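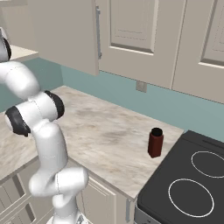

Ostville Freight & Crossing Board > Road Conditions > Watkins Bridge weight restriction

jinura_hauler
Posted 15 December 2025, 6:52 AM

Watkins Bridge is down to one lane with alternating flow. Signs at both approaches now read 12 tons. County notice says bearing damage at pier 2 from the November flood. Anything over the limit goes by Route 181 through Bremis. No end date on the notice.

Has anyone run the 181 detour with a 53-foot trailer? I need clearance information for the rail underpass south of Bremis.

dmk_flatbed
Posted 7:20 AM

Ran it Friday with a 53. The underpass is fine for a standard van at 13'6". The problem is the right turn at the feed mill. You need the whole oncoming lane and there is a utility pole on the inside corner. Take the turn after it, by the school, and come back on the county road.

Eastbank
Posted 7:41 AM

The school turn is posted no trucks from 7 to 9 and from 2 to 4. They were writing tickets last week.

dmk_flatbed
Posted 7:48 AM

Correct, I went through at 11. Outside those hours it's the better turn.

G. Prosser
Posted 8:15 AM

Some background on the limit. The bridge opened in 1926 and the main span is a riveted through truss. Pier 2 sits on timber piling. The flood took out a good part of the riprap on the upstream side and the pier cap has rotated enough to unseat one of the rocker bearings. The truss itself is not the issue. The limit is there to keep live load off that bearing until it can be jacked and reset.

Gwion Prosser
(retired, bridge inspection)

toll_skeptic
Posted 8:33 AM

If the bearing is unseated they should close it. Either it carries load or it doesn't. Posting 12 tons is a way to avoid paying for a proper detour.

G. Prosser
Posted 8:58 AM

I disagree. A load rating is calculated for the condition found. With one lane closed, traffic is held to the downstream side, and most of the reaction goes to the good bearing. Cars and light trucks are well inside capacity in that arrangement. Full closure would send ambulance traffic from Jinura all the way through Bremis.

toll_skeptic
Posted 9:10 AM

That assumes people obey the sign. I watched a loaded dump truck cross yesterday with nobody stopping him.

G. Prosser
Posted 9:17 AM

Enforcement is a fair complaint. A portable scale at the Ostville approach would settle it. Call the sheriff's office with the truck number if you got it.

SMarchal
Posted 10:04 AM

I do dispatch for a feed distributor on the Jinura side. Two things from the county road office this morning:

1. The signal timing on the bridge is being changed. The present cycle backs eastbound traffic past the fuel station at shift change.
2. Empty tractors without trailers are allowed if actual weight is under the limit. Registered gross does not matter. Carry a scale ticket.

Sandrine

Eastbank
Posted 10:22 AM

On item 2, the sign only says 12 TONS. Did they say which rule a deputy will go by?

SMarchal
Posted 10:31 AM

Actual weight. I asked for it in writing and they said it would be added to the notice. It isn't there yet.

jinura_hauler
Posted 11:46 AM

Thanks. Sending the vans by 181 with departures after 9, bobtails over the bridge with tickets. Will post the wait time at the signal tonight.

dmk_flatbed
Posted 12:05 PM

Watch for ice on the Bremis hill before daylight. It had not been sanded as of this morning.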